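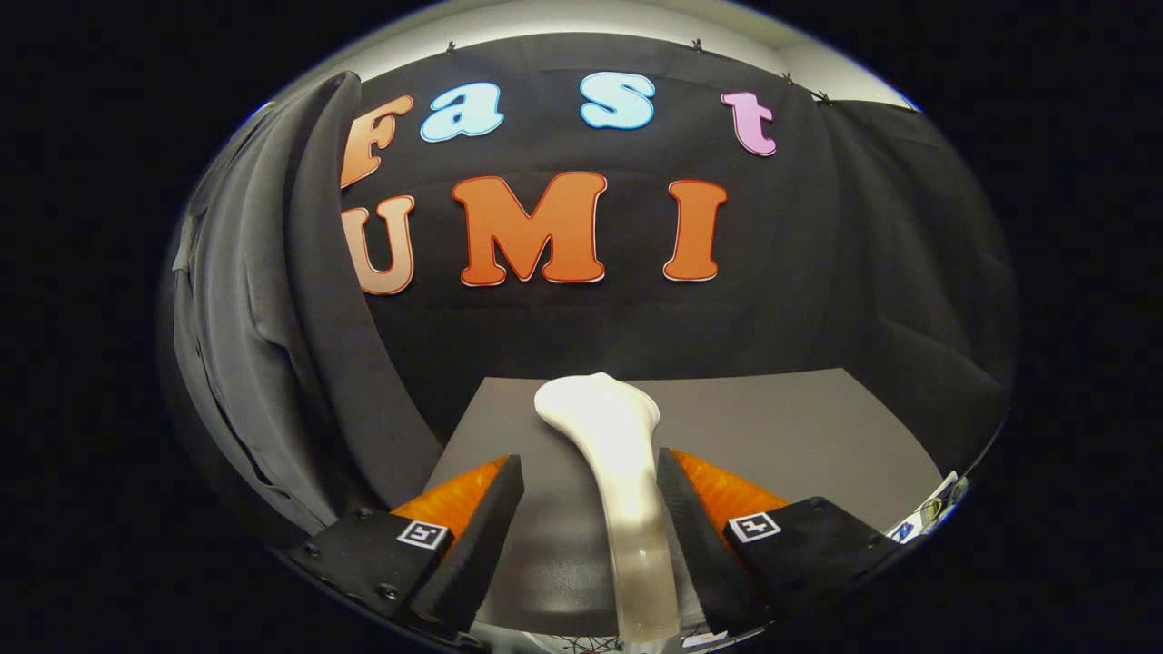 Figure 3. Curtained demonstration table at the open day, with the fingers of the hand-held gripper open on either side of a long white object.

Adomaitis
April

4.2 Open-day demonstration

The second part of the study took place during the April open day at the Greditz site. We wanted to see how people with no training would handle the gripper when the only help they got was a short spoken introduction. Visitors to the Prurnberg laboratory, where the first part was run, were mostly engineering students, and their results in Section 4.1 can't be taken as typical of the public.

The demonstration used one table inside a black curtain enclosure (Figure 3). Foam letters reading "Fast UMI" were fixed to the back curtain, above the height of the tabletop. The dark cloth gave a plain background on three sides and also kept people waiting in line out of view. The gray tabletop was left in place for the whole day, and its height was not changed between visitors.

Each visitor held the gripper in the hand they preferred and was asked to pick up one object, move it to the other side of the table and set it down. A staff member showed the motion once at normal speed. Visitors could then try it for as long as they liked, up to a limit of 16 attempts. Most stopped well before the limit. Children were allowed to take part with a parent, but their attempts were not kept.

In all, 51 adult visitors agreed to have their attempts recorded, and these gave 1493 seconds of usable recording after cleaning. An attempt was dropped if the visitor put the gripper down before touching the object, or if a second person reached in to help. We did not drop attempts in which the object fell.

The long white object in Figure 3 was harder for visitors than we had expected. It has a rounded, knobby end and a narrower shaft. Many people went for the knob first, and the object turned between the fingers when they lifted it. Those who placed the open fingers on either side of the shaft had fewer drops. The staff member did not tell visitors where to grip, and people who had watched others in line did no better on their first attempt than people who had not.

Recordings were sorted the same evening with the Zovness labeling tool, using the same labels as in Section 4.1 (approach, close, lift, carry, release). Two members of the team labeled every attempt separately. They disagreed mainly on the start of the lift, and in those cases the later of the two times was used.

The open day had limits as a test setting. The line put some pressure on visitors to finish quickly, and the noise in the hall made the spoken introduction hard to hear in the afternoon. We compare the morning and afternoon recordings in Section 4.3.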